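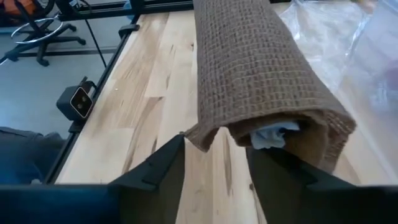
Nelly Chávez
Textile technician, Parri workshop

October 29, 2018

Brown rug, coarse weave, on the light wood table. Rolled for now. Before it goes on the Trostia shelf I want notes on the edge and the backing, so whoever picks it up in December doesn't have to start over.

Face: burlap-like, small square grid, taupe with darker brown threads mixed in. The two shades make it hard to follow a single thread by eye. Use the lamp from the side.

Back: smoother and darker than the face. Could be felt, could be a rubber type. Not recorded on the Budow sheet, which only says "backed." Duván to ask them. No solvent near it until we hear.

Edge: frayed at the loose flap, border uneven. I don't want to trim it square. Yurani suggests a running stitch 12 mm in from the edge, in dull brown cotton, then binding tape over that. We have over 400 cm of the tape left, so no need to order. Try the stitch on a scrap first and see if the needle drags in the backing.

There is a crumpled bit of pale paper or tissue in the fold of the roll. Take it out and flatten it before anyone throws it away. If there is writing on it, it goes in the envelope with the sheet.

Rolling: Maribel prefers face in, I prefer face out for anything with a backing. Left as it is until we agree. Whichever way, use the wide tube and tie it loosely in three places with cotton tape, no rubber bands.

Shelf label will be 87. Wálter has the key to the Trostia cabinet.

To do: scrap test, call to Budow, thread color check against the darker brown.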